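Subject: Re: [posgate-growers] Children's tool box, what to keep and what to pass on
From: Ghazal Sadeghi
To: Posgate Growers list
Date: 5 August 2023

Hello everyone, and hello Faith,

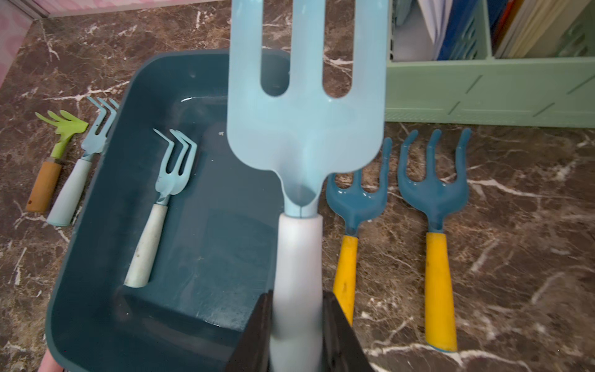
I have been meaning to answer this properly all week, and I finally have the tool box emptied out, a cup of tea poured, and an hour before I have to go and water the squash, so please forgive me if I ramble. Faith's message is quoted in pieces below for those who missed it, with my answers in between.

Faith Okoth wrote:
> Dear all, the children's plot starts up again when the school
> groups come back, and I would love to know what we have for them
> to dig with. My memory is that everything went into one box in
> January and that the box then went home with Ghazal. Is that right?

It is right! The box came home with me after the shed roof leaked, and it has been living under my coat hooks ever since with a bag of bulbs on top of it. I had the best intentions of going through it in the spring. You all know how spring goes.

What we have is a real mixture, because the tools came to us in dribs and drabs from different families. There are the small plastic forks, the little three-pronged cultivators (my son calls them claws, and I must say I do too, so if I slip into that you will know what I mean), and the small rake with the lime-green head. I was so pleased to find the rake. I had quite convinced myself that it went into the compost at Waweru Street and would be dug up by some puzzled person in the future.

> Are they in a fit state for small hands? I am thinking of cracked
> handles and sharp edges more than looks. A bit of fading bothers
> nobody.

I agree with you completely about looks. What I would suggest is that each one gets a slow going-over before it goes back out. On the plastic ones I run my thumb down the seam where the two halves of the molding meet, and then give the neck a gentle bend, just enough to feel whether there is any give where the head joins the handle. Anything that creaks gets put aside. The rake has a wooden handle, so that one wants a rub with fine sandpaper and a little oil, and I am happy to do that on the back step some evening when it isn't too buggy.

I will write again when I've been through the lot. I don't want to promise you that everything is sound and then have a tine snap off in some poor child's first row of radishes.

> Also, which ones do they like best? I was not there last year and
> I would rather put out five things they use than twenty they
> trip over.

Oh, this is a good question and I have opinions! The claws are the favorites, without any doubt. They are light, they scratch up the top of the bed very nicely, and you feel as though you have done something right away. The littlest ones will comb the same patch of soil for a quarter of an hour if you let them, and I generally do let them, because it is a nice fine seedbed by the end.

The big light-blue fork is another matter. It has very broad, flat tines and it doesn't go into our clay at all unless somebody has loosened it first. But for lifting compost out of a tub, or turning over leaves to look for beetles, it is just the thing, and it is large enough that two children can't both claim not to have seen it lying in the path. I would keep it with the potting things.

The darker teal forks with the yellow handles are the ones I would put out for actual digging, such as it is. Their tines curve, so they hook under a weed quite well, and the yellow shows up beautifully against soil at the end of the morning when we are hunting for everything. If anyone is buying more, please, please buy yellow handles. I once spent most of a lunch break looking for a brown-handled trowel in a bed of mulch.

> Do we need anything else to go with them? There is a little money
> left. I think the figure was 280 but I will look it up.

I think we could do with more trays. The dark teal one has been so useful, and it's a plain thing, just a rectangle with rounded corners and walls high enough to keep the potting mix in. It has a few specks and scuffs inside now and is none the worse for them. We use it for filling pots, and then at the end the tools get dropped into it and carried to the tap, so it does two jobs. With 13 children in the biggest group, one tray means a great deal of elbowing. Two more would do, and they need not match.

For carrying, I have been using the mint-green plastic crate with the slatted sides. I am fond of a crate with slats because the grit can find its own way out, although I have learned to put newspaper under it in the car. It could go back to the shed along with the tools if the roof is really mended. Is the roof really mended? I have heard yes from one person and "mostly" from another.

What I would not spend money on is gloves. We bought them in the first year and the children took them off within minutes, every one of them, and I was finding single gloves in the bean rows until frost.

> Last thing. The people at Gevham have asked if we could spare
> anything for their new beds. Would you mind if I said yes?

I wouldn't mind in the least, and I think it's lovely that they asked. Could we do it this way, though? Let me check everything over first, and then we put out a set for our own groups, and whatever is left that's in good order goes to Gevham with our best wishes. I would like to hold on to at least one of each kind, mainly because the children get attached. There was a little girl last summer who would only use a light-blue claw and asked for it by name (its name was Nustska, and I never did learn why).

If anybody on the list has small tools in the garage that their own children have grown out of, this would be a very good moment to bring them along. Plastic or wood, any color, so long as the handles are whole. Please leave them on the bench inside the gate and put a note on them, because things left there with no note tend to be adopted.

Faith, I can bring the crate over to you whenever suits, or you can come here and we can sort through it together over something cold to drink. I would like that much better. The kitchen is a mess but the chairs are clear. And if you would bring your label maker, I have a notion about marking the handles so that they stop wandering off to the neighboring plots.

Now I really must see to that squash.

Warmly,
Ghazal

P.S. To whoever left the bag of zucchini on my porch, thank you, and please, no more!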